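Lining a canvas tote without making the top edge bulky?

Posted in Sewing and Mending

MarthaKnits
I have a stack of plain canvas totes that I want to line before a craft table in July. I've done two so far and both came out lumpy around the rim, right where the straps go in. My machine (an old Kassab, nothing fancy) really groans when it hits that spot. I'm using quilting cotton for the lining and sandwiching the strap ends between the layers like the pattern says. Is there a way to do this that doesn't end in a broken needle? I also can't decide between light and dark lining. Thanks in advance!

3 replies

Boyang Duan
Oh, I love this topic! I've lined so many bags that my family hides their plain ones from me. The lump comes from stacking everything in one place: canvas folded over, cotton folded over, plus two thicknesses of webbing. Count the layers at the strap and you'll feel sorry for your machine.

What fixed it for me was taking the strap ends out of the rim seam completely. Sew the lining in first, all the way around, and press it hard. Then lay the strap end flat on the inside of the bag, on top of the lining, and stitch it down in a box with an X through it. Go down far enough that you clear the folded edge. You'll see the stitching from the outside, but if you match the thread to the canvas it looks like you planned it – and it's so much easier to unpick when a strap wears out!

Use a size 18 needle for the strap part and turn the wheel by hand for the first few stitches. Trim the lining seam allowance shorter than the canvas one, too, so the two edges don't land on top of each other.

For color, go light, please! Pale yellow or cream is my favorite. I had a navy lining once and I could never find my keys in it. With a pale one you look down and everything is just there. Woven webbing in a bright color looks wonderful against it, and scraps of leafy print are great for an inside pocket if you have any left over. My counter by the rabbit wall is where all my bags end up, so have a look at the inside of this one:

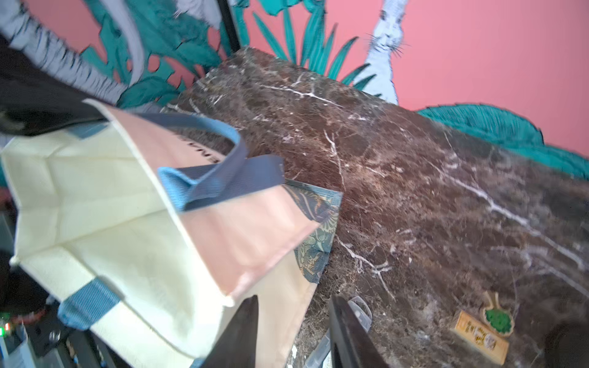

Cream lining, blue straps, and a bit of leafy print next to it on the counter.

Do wash the canvas before you cut the lining, by the way. I skipped that on a Vakia blank and the bag shrank and the lining didn't, so now it has a sort of pouch at the bottom.

stitchwitch79
just use fusible tape for the lining and skip sewing it. works fine if you dont carry heavy stuff

PatternPilePam
Agree with Boyang on the straps. I'd skip the tape if you're selling them, mine let go in the first wash. One more thing that helps is a scrap of folded canvas under the back of the presser foot when you start up onto the thick part. It keeps the foot level and you get far fewer skipped stitches. I usually lengthen the stitch a little for webbing as well.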